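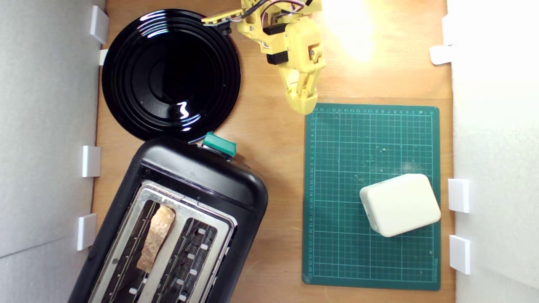

Semness Toast Notes - README

Last updated: June
4 min read
199 shares | 5 comments

Hi, and welcome to the folder! This is the readme for Semness, my collection of pictures and notes on the smallest kitchen job I could think of, making a slice of toast on a wooden tabletop. I started it because I wanted a set of kitchen pictures that stuck to one plain thing, over and over, and everything I found was either a fancy brunch or a whole kitchen with forty things going on.

What's in it

There are 2,824 pictures, sorted into five folders:

- bread_in - getting a slice to the slot and into it
- bread_out - the same thing backwards
- toaster_only - the toaster at different angles, with bread or without
- pan_nearby - anything where the frying pan shares the table
- odds - whatever didn't fit (sorry, this one is a mess)

Next to each folder is a plain text file with one line per picture. I wrote the lines by hand, mostly in the evening, so the style wanders a bit. In the early ones I say "slice" and later on I say "bread" for the same thing. If you're searching, search for both.

The toaster

It's a two-slot model, black plastic body with rounded corners and a stainless steel top. I like the steel top in person and I grumble about it in pictures, as it picks up every bit of light in the room. The slots are long, so a slice can end up at one end or in the middle, and I note which in the text file when I can tell. The lever is a teal-green color, handy for working out which way the toaster is facing when it's sitting at an angle (and it's nearly always sitting at an angle, I never did learn to line it up with the table).

I call the slots left and right as you see them in the picture. Turn the picture and you'll have to swap them yourself! I got this wrong in a batch of toaster_only and fixed it in version 2, so if you have an old copy, please grab the new one.

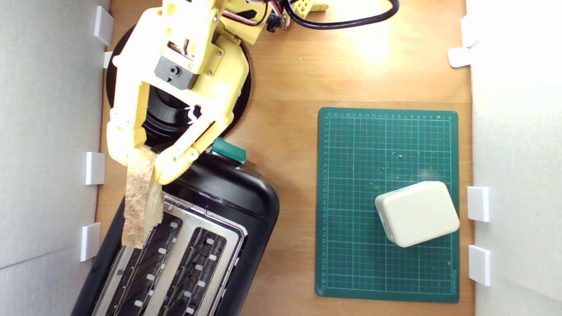 The bread

Ordinary sliced bread, and I didn't fuss about picking pretty slices. Some have a ragged edge, some are taller than they ought to be, and the color goes from pale tan to a proper light brown. I tried a "doneness" column for a while and gave up on it. What looks golden at noon looks beige at seven in the evening, and I was arguing with myself over every other line. There's a leftover column called "shade" in bread_out - ignore it, or use it at your own risk.

Crumbs aren't labeled. I know, I know. I did start.

The pan

The frying pan is round and black with ridged rings on the inside, and it's shiny, so expect bright spots on the rim. There's no cooking in pan_nearby. The pan is there as a neighbor, the way a pan is always sitting too close to the toaster in my own kitchen at home. If you're after eggs, this is the wrong folder.

Naming

Files go folder, then number, then a short word for the batch. The two batch words are "tavik" and "vasent". They don't mean anything deep, I just needed words I wouldn't mix up with bread words. Tavik is the first batch and Vasent is the second, and the notes in Vasent are longer and, I think, better.

Known problems

- A few lines in odds have no picture to go with them. I deleted the pictures and forgot the lines.
- "Toast" and "bread" get mixed up. I meant toast for anything browned, but I wasn't strict.
- Reflections on the steel and the pan can hide edges.

Using it

Go ahead and use it for whatever you like, and a mention of Semness would be lovely. If you find a wrong left or right, leave a comment with the file name and I'll fix it in the next update. I'm going through odds next, starting from the bottom of the list.

5 comments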